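Clostar: A Browser-Based Lecture Room for Slow Connections
Student project report, Ostevdale College, networking course
Author: T. Savchuk 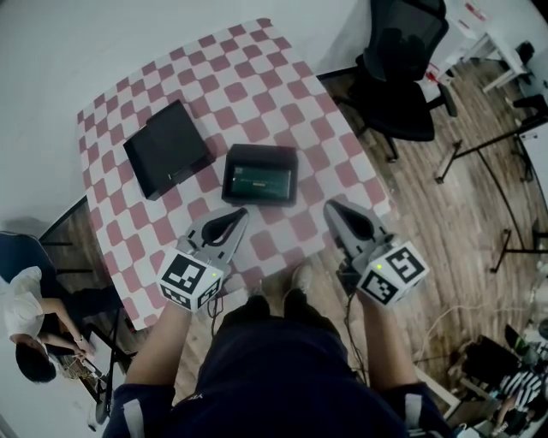 The goal of the project was to let a teacher run a live class for students with weak home internet. Most of the tools we tried send the whole screen as video. Clostar sends the slides once, before class, and after that only page changes, chat text and audio.

1. Setup
The server runs on a rented machine and uses Biritz, our own message relay, to pass slide events between the teacher and the students. Students join from a link and do not install anything. Slides are converted to still pages on upload, so animations are lost.

2. Testing
We ran 8 trial classes between February and April. The largest test used 531 simulated listeners. Chat stayed in order up to that point. At 700 the relay dropped connections and we had to restart it. The median delay between a slide change and its arrival was 217 milliseconds.

3. Problems
Audio was the weak part. On older phones it stopped when the screen locked, and we did not find a fix. Late joiners also got the wrong slide at first - the relay was sending the last event it had stored, even when that event was a chat message. We now store slide events in a separate queue.

4. Remaining work
Recording is half done. Files are saved on the server, but there is no page for playing them back.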